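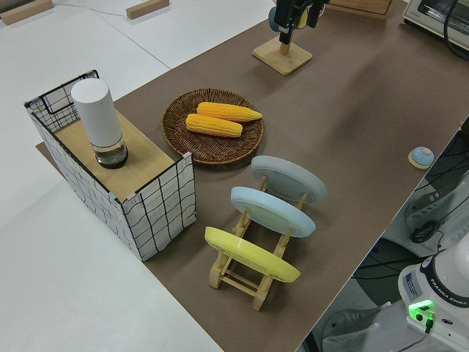
When does the Mustdale street supper start this year?
Six in the evening, with the road closed from four so we can get the tables out.

Right, that was the thing everyone kept asking me on the doorstep, so it goes first. Now the minutes proper. We met on Wednesday in Rhiannon's front room and I took the notes, so any spelling mistakes are mine and you may all tell me off at the next one.

There: Rhiannon Prydderch (chair, and it was her sofa), Benedikt Sauerland, Jucélia Honorato, Washington Bastos, me (Gilles Deschamps). Sorry not to make it: the Cavalcanti household, who sent a message and a very nice lemon cake.

Last minutes
Agreed, apart from one correction. I wrote that Benedikt had offered to lend his gazebo. He had offered to look for his gazebo, and he would like that made clear. He's still looking.

Road closure
Rhiannon has had the form back from the council and it's fine, hooray! We have to keep a gap down the middle wide enough for a fire engine, so no tables on both sides at the bend. Washington wanted to know if that meant the bend by the postbox or the bend by the garages. Postbox. We went round this a few times and Rhiannon drew it on the back of an envelope, which I have kept and will pin up in the phone box library.

Tables and chairs
Liveck will hire us trestles again, same price as last year, and they'll drop them off on the corner at four. We've asked for 7 long ones. Jucélia thought we were short of chairs last time and I have to agree, I ate my pudding standing up. Please bring your own if you can, and put your house number underneath on a bit of tape. Two folding chairs from last year are still in my hall, one green and one stripy, do come and get them.

Food
A long one, this. Jucélia would like people to put their names down for a savoury or a sweet so we don't have another year of mostly crisps. Benedikt said he likes crisps. It was agreed that there will be a list, and that crisps can go on it. Washington is doing his beans and rice in the big pot and needs somebody with a spare gas ring. I'm making onion tart, two of them, one without cheese. Please write on a card what's in your dish, especially nuts. Rhiannon will put blank cards through doors the week before.

Music
Nukis have said they'll play! For anyone new to the road, they're the band from the flats over the chemist, very good, quite loud. They'll do an early set and stop at nine. Benedikt asked if they could be asked to leave out the drum solo. No decision was reached. Washington has an extension lead long enough to reach from his porch, and Jucélia will tape it down across the pavement.

Money
We have £100 in the tin after paying for the closure signs. The tables come out of that and whatever is left goes on squash, paper cups and bin bags. Rhiannon doesn't want to go door to door asking for more, so we'll have a jar on the pudding table and see how we get on.

If it rains
Quite a lot of talk and not much of a plan. The church hall is taken that evening by the choir. Jucélia will ask at the school. Otherwise it's coats, and the gazebo if Benedikt turns it up.

Any other business
Washington would like whoever keeps moving the cones outside his house to put them back. I said I'd write it down and I have.

Jobs before next time
Rhiannon: cards, Liveck deposit.
Jucélia: food list, ask the school.
Washington: check the extension lead, find a gas ring.
Benedikt: gazebo.
Me: type this up, pin up the envelope.

Next meeting at Jucélia's, half past seven. Go round the side, the front bell doesn't work.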